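Demonstrar tarefas com a garra na mão: notas sobre o conjunto de embalagens

18 de junho de 2021

Desde janeiro que alterno entre dois modos de ensinar tarefas ao braço: teleoperação, com o comando principal ligado ao robô, e demonstração direta, com um par de garras de mão equipadas com câmara. Prometi há tempos escrever sobre a diferença prática entre os dois. Ficam aqui as notas, limitadas a um único tipo de tarefa: apanhar pequenos artigos embalados de uma mesa e colocá-los numa caixa aberta.

Na teleoperação, o operador vê o que o robô vê, ou quase, e move o que o robô consegue mover. Os limites das juntas ficam respeitados por construção. O preço é a lentidão. Uma preensão simples, que à mão demora um instante, passa a exigir várias correções de orientação, e essas correções ficam gravadas. Um modelo treinado nesses dados aprende também a hesitar. Vi isso com clareza nos primeiros ensaios com o Jakab, o meu programa de reprodução: o braço parava por cima do objeto, recuava e voltava a descer, tal como eu tinha feito.

Com a garra de mão, a trajetória sai fluida. O pulso faz o que faz normalmente e a abertura dos dedos acompanha. Em contrapartida, é fácil gravar movimentos que o braço não reproduz. O erro mais frequente é a rotação do antebraço para lá do que a última junta permite. O segundo é a velocidade de aproximação. Acabei por escrever um filtro, o Skandidari, que lê cada episódio, resolve a cinemática inversa ponto a ponto e rejeita tudo o que sai do espaço de trabalho ou ultrapassa a velocidade máxima.

No último conjunto gravei 378 episódios com a garra de mão. Para comparação, gravei 100 por teleoperação, com os mesmos artigos e a mesma caixa. Não igualei os números de propósito: dediquei a cada método o mesmo tempo total de gravação e aceitei o que saísse.

Algumas decisões de protocolo, por ordem de importância:

Posição inicial. Cada episódio começa com as garras abertas e afastadas da mesa. Nas primeiras sessões começava já por cima do artigo, o que tornava o modelo inútil fora dessa vizinhança.

Disposição. Os artigos mudam de lugar e de orientação entre episódios. A caixa também roda. Se a caixa ficar sempre paralela ao bordo da mesa, a política decora o ângulo e falha quando ele muda.

Fecho. Fechar devagar, até haver contacto das duas almofadas, e só depois levantar. O filme plástico escorrega se a força for aplicada com a embalagem ainda apoiada de um só lado.

Largada. Abrir dentro da caixa, abaixo do bordo. Largar de cima poupa tempo na gravação e custa-o depois, na avaliação.

Pausas. Cortar os tempos mortos no início e no fim, mas nunca a meio. Um corte a meio introduz um salto na pose que o filtro apanha como violação de velocidade.

A escolha das embalagens merece um parágrafo próprio. O filme transparente é o caso difícil. Os reflexos mudam com o ângulo da câmara e o contorno visível nem sempre coincide com o contorno físico. Um pacote rígido, com a bolacha a ocupar quase todo o volume, tolera um erro lateral razoável. Um saco mole deforma-se antes de haver preensão, e a abertura registada dos dedos deixa de dizer grande coisa sobre a largura do objeto. Por isso guardo a abertura como sinal contínuo e não a converto em aberto/fechado.
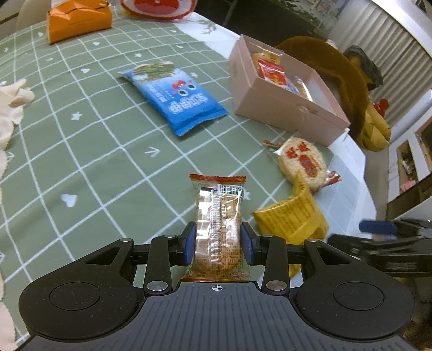
A calibração entre a câmara e os dedos continua a ser o ponto fraco. Uso o procedimento do Pundatwood, o suporte de bancada que descrevi num texto anterior, antes de cada sessão. Se a garra levar uma pancada, repito. Um desvio de 3 milímetros passa despercebido na gravação e chega para falhar a preensão de um pacote estreito na reprodução. Com artigos maiores, a geometria perdoa.

A segunda garra traz outra dificuldade, a sincronização. As duas gravam com relógios próprios e o alinhamento é feito depois, pelo Atent, a partir de um gesto comum no início da sessão. Enquanto as mãos trabalham em separado, um pequeno atraso é irrelevante. Quando uma segura e a outra coloca, o atraso aparece como uma antecipação que não existiu, e o modelo reproduz essa antecipação fielmente. Passei a repetir o gesto no fim da sessão para medir a deriva e descartei 6 episódios por esse motivo.

Quanto a resultados, ainda não publico taxas de sucesso. A avaliação foi feita com uma única iluminação e não quero tirar conclusões daí. Qualitativamente, a política treinada com a garra de mão aproxima-se melhor e larga pior; a da teleoperação faz o contrário. A hipótese mais simples é que, à mão, a largada é tão rápida que ocupa poucas amostras do episódio. Vou testar uma reamostragem nessa fase — primeiro só nos dados existentes, sem gravar nada de novo.

O código do filtro precisa de limpeza antes de ser partilhado. A parte da cinemática inversa está escrita para o meu braço, com os limites das juntas metidos diretamente no código, e tenho de os passar para um ficheiro de configuração.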